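Notebook, Cairns cell, candy sort task
28 Sep 2026

Started on the candy sort today. Two arms, teleoperated, three trick-or-treat buckets along the back of the table, wrappers and small bags scattered in front. Instruction text for now is "put the candy in the buckets." We can split it by color or by bucket later if the Kurorum people want that, but the first set is plain pick and drop with the operator free to choose.

Before recording I redid the leader arm zeroing. The left leader was reading a small offset at the wrist roll after last week's cable swap, enough that the follower came in twisted when you thought you were square to the table. Zeroed both, ran the Driltach calibration script twice, got the same numbers both times, saved the file next to the old one. Please don't overwrite the old one. The drawer task episodes still point to it.

Gripper force limit is at 31 on both sides. Tried it higher first and the foil gets pinched and then sticks to the finger pad when you open. At 31 it lets go most of the time. If it hangs, open all the way and give the wrist a small shake over the bucket. I'd like those shakes left in the data. The policy is going to meet the same problem and should have seen what to do.

Notes on how to drive it, for whoever takes the next block:

Come down from above with the fingers open a little wider than the wrapper. Sliding in from the side pushes flat bags along the table and you end up chasing them toward the edge. For the flat ones, press lightly, close, and let the foil fold up between the fingers. Creased and folded pieces are easy, take them by the raised part.

Use the arm on the side where the candy is. Left arm fills green, right arm fills black, either one can use the white bucket but not both at once. I had one clash over the white bucket and lost the episode. If you need to cross over, park the other arm first and wait a beat before moving.

Don't pause in mid-air while you decide. Decide before you start the episode. Long holds turn up later as a policy that stops over the table and sits there. 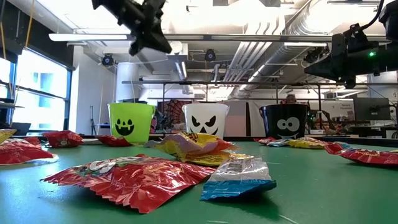 Candy table, fixed camera. Green, white and black buckets at the back, wrappers out in front.

Layout matters more than I expected. On my first batch I kept putting the big red bag near the front because it was the last thing in my hand, so it was near the front every time. From now on, pick everything up between episodes and drop it from a loose handful, then only fix pieces that overhang the edge. A wrapper leaning against a bucket is fine, leave it. Same for pieces that overlap each other.

Bucket order stays green, white, black for the first block. After that, swap them. All three have faces on the front and I'd keep the faces toward the near side of the table until we have a baseline, then try turning them.

Light: the windows on the left are very bright in the fixed view and the glass blows out. Exposure was on auto this morning and the tabletop went darker and lighter as the clouds moved. Locked it before lunch. The foil still throws highlights, nothing to do about that, and the policy needs to cope with them anyway. Episodes before the lock are tagged "autoexp" so they can be pulled out.

Count at end of day: 226 episodes recorded, 74 of them tagged autoexp. I haven't thrown those out. My plan is to train once with and once without and see if it makes any difference. Target for the full set is 696, which is what the Astard training config was sized for.

Problems seen:

Right follower dropped its connection twice, both times right after a long reach to the far side. Reseated the connector at the base. No drop since, but I only ran a short block after that, so I don't consider it fixed.

Foot pedal double-triggers if you rest your foot on it. You get a very short empty episode and then the real one. Delete the empty one right away, it's hard to spot in the list later.

Small bags close to a bucket are slow. The wrist housing gets near the rim before the fingers reach the table. What worked for me was to hook the bag forward a few inches with one finger, then pick it as usual. Knocked the black bucket over once doing it the lazy way.

To do:
Tape marks for the three bucket positions, under the buckets so they don't show
Check wrist camera focus at table height
Run a long block on the right arm to see if the connection holds
Replay ten episodes on the followers with nobody at the leaders and compare end positions
Ask Kurorum if they want bucket choice in the instruction text before we go past the first block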